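Gripper arm says "grasp OK" with nothing in the fingers. Is this the motor or the software?

Posted 8/16/19 by shortshelf

I have a Willura arm with the two-finger gripper, running the pick routine that comes with the Zillgate controller. The job is dull on purpose. It goes to a bedside table, picks up a TV remote, lifts it, and puts it down somewhere else on the same table.

I ran it 200 times over a few evenings and the log says every single one worked. I don't believe it. I was sitting there for most of them, and I watched the arm close its fingers on air, go up, travel across, open, and report a good pick. The log for those runs looks the same as the log for the real ones. Same "grasp OK" line, same everything.

The sales page says the gripper "confirms every grasp." Confirms it how? As far as I can find there is no touch sensor in the fingers. The dealer (Larel) told me to recalibrate. I did that twice and it made no difference. Then they told me the motor was probably worn and offered to sell me another one. The arm is two months old.

Other things I've noticed, in case they matter:

Now and then I get code 837 when the arm starts up. The manual calls it "general notice," which tells me nothing.

It also has never once reported a failed grasp, even when I took the remote off the table to see what it would do.

Before I pay for a motor I'd like to hear from somebody who isn't selling one.

hobbyhinge

Sounds like calibration to me. Mine was off out of the box. Run the homing twice, power it down in between, and make sure the fingers are clean. Also check that the gripper cable is pushed all the way in, they come loose. If that doesn't fix it then it probably is the motor, they do wear out.

Comment from shortshelf: I said in the post that I calibrated it twice. Cable is tight, fingers are clean. And a worn motor that still closes all the way every time?

ovenmitt_dan

Don't buy the motor. A weak motor would give you slow closing or dropped remotes, and you would see it struggle. What you have is a program that doesn't know the difference between "I closed" and "I closed on something."

Go into the settings for the pick routine and look for the grasp check. On my controller it had two choices, "motion complete" and "position." Mine was set to the first one, and all that means is the fingers stopped moving. Well, of course they stopped. Fingers closing on nothing stop when they hit each other. So the check passes every time, and whoever wrote the sales page can say it confirms every grasp with a straight face.

Set it to "position" and it compares where the fingers ended up with where they would be if they were fully shut. Shut all the way, no object, failed grasp. That part is sensible. The trouble is the margin. It shipped so loose on mine that a thin remote held by its edge and no remote at all came out as nearly the same reading. You have to tighten it yourself, and I would do it with the thinnest thing you plan to pick up.

837 on mine is just the controller saying it loaded saved settings. I can't promise yours means the same. I wouldn't chase it.

stillpluggedin

I agree with the answer above as far as it goes, but I wouldn't trust the position setting by itself either. I had the same table job going and changed the check, and the score dropped, which felt like progress. Then I found it passing grasps where the fingers had pinched a fold of bedsheet. Something was between the fingers, so it called that a success.

What I do now:

Run it with the table cleared of anything it could pick up, before every session. If even one of those comes back "grasp OK," stop there. No number you get afterward is worth writing down.

Save a wrist camera picture after the fingers close and another one after the lift. The first can fool you, as the object may be lying behind the fingers and look held. The one after the lift is a lot harder to misread. If it's smeared, take another with the arm stopped.

Go through those pictures by eye and mark them without looking at the log. Only then put the two side by side. I was sure I could skip this. I was wrong by more than I'd like to admit.

Keep a hand near the stop for all of it. People treat a false "OK" as a paperwork problem, but the next step in the routine assumes there is something in the gripper. Mine once pushed down to "place" a remote it had never picked up, with the real remote still lying right there on the spot. It leaned on it for four seconds before the force limit cut in. I'd also like to know why the limit took that long, and I haven't had a straight reply on that from anyone, Larel included.

Sobczak sells a fingertip pad with a pressure switch in it. I haven't tried one. It might help, but a switch that gets pressed by the other finger has the same blind spot you have now, so ask them about that before you spend the money. 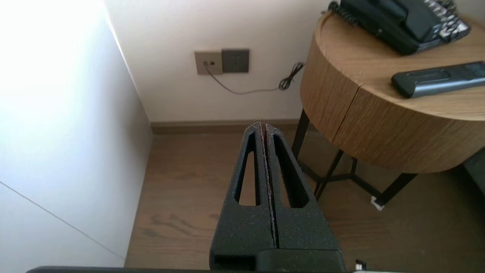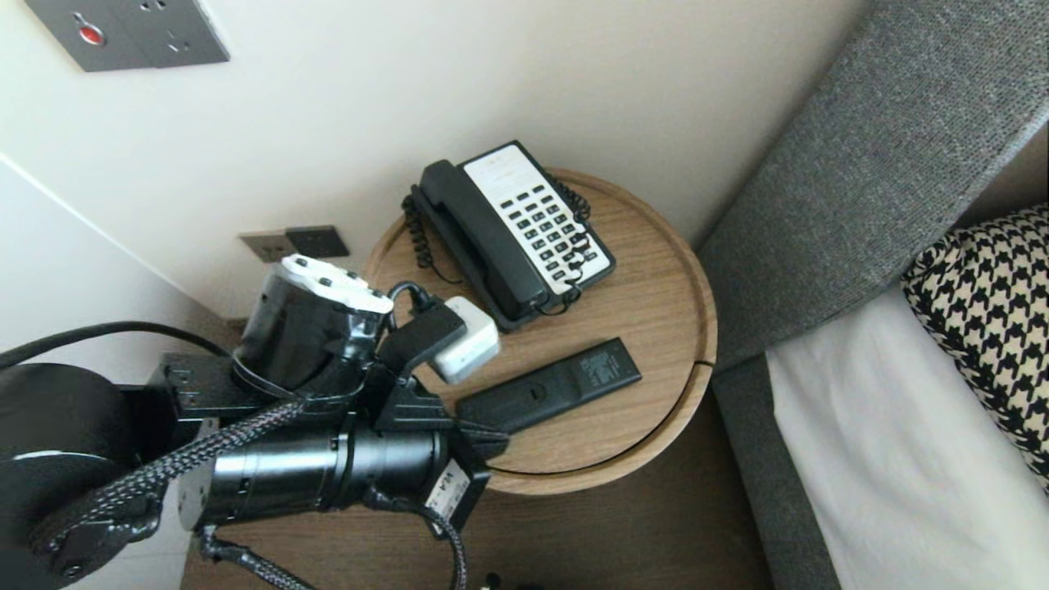
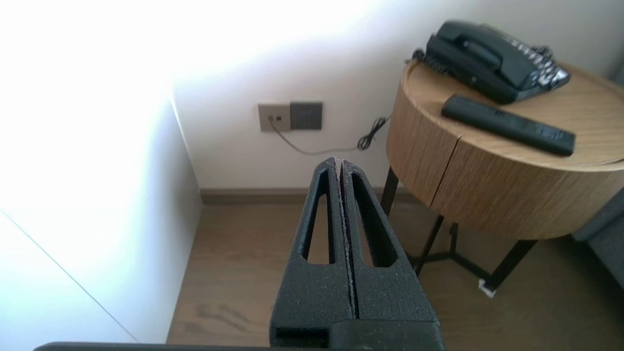 Fingers shut against each other in the one before this line, fingers with something in them in the one after.
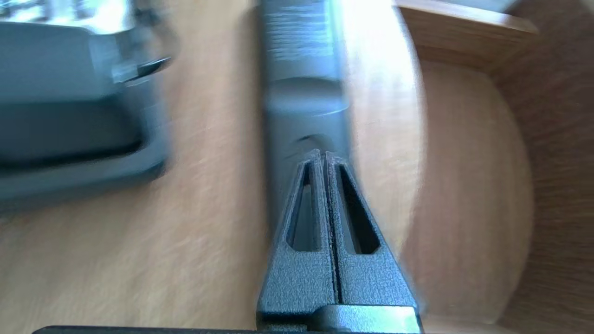 shortshelf

Found the setting, and it was on "motion complete" like ovenmitt_dan guessed. I switched it to position and ran it with the remote put away in a drawer. First try came back "grasp failed," the first time I have ever seen those words. Second try came back OK. So the margin is too loose here as well, and I'm throwing out the whole 200. I've asked Larel in writing which setting they ship with and what the force limit is supposed to do. They wrote back asking if I had recalibrated.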